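Drotine Work Table, Owner's Guide
Section 3: Setting up and clearing the tabletop

Read this section before you load the table for the first time. It applies to the Drotine in white. For the Pidura corner version, see the separate sheet.

1. Clear a flat area of floor and set the table with its long back edge against the wall.

2. Turn each leveling foot by hand until the table stops rocking. Do not raise any foot more than 50 mm.

3. Peel off the protective film, starting at a corner.

4. Wipe the top with a damp cloth and dry it with a second cloth.

Note: Wait 24 hours after wiping with any cleaner other than water before you leave rubber or soft plastic on the surface.

5. Place heavy items first, close to the legs. Small items go in the middle, where they can be reached from either side.

CAUTION: The total load must not exceed 100 kg. Do not stand or sit on the table.

6. Keep cords up off the work area. Leave enough slack that a cord does not drag small parts with it.

7. At the end of the day, pick up small items first, then wipe from the back edge toward you.

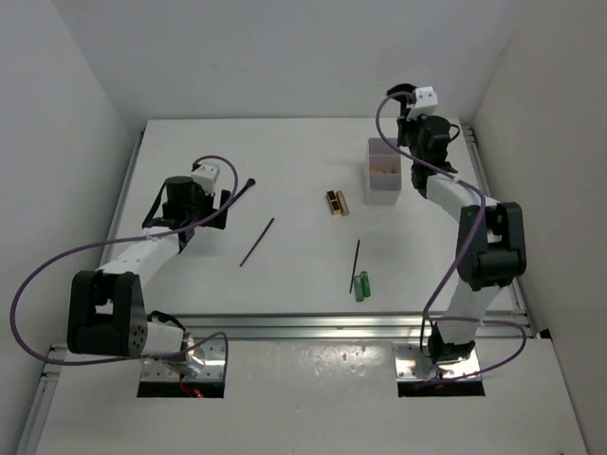

By Akbari Technical Writing for Tenamwood | Updated 3/31/21

With the far edge set straight along the foot of the wall, small objects can be spread out over the middle and most of the white surface still stays bare.

8. Check the leg bolts every November and tighten any that turn by hand. The bolt kit is part no. 217.

Note: Marks that do not come off with water can be treated as described in the cleaning section.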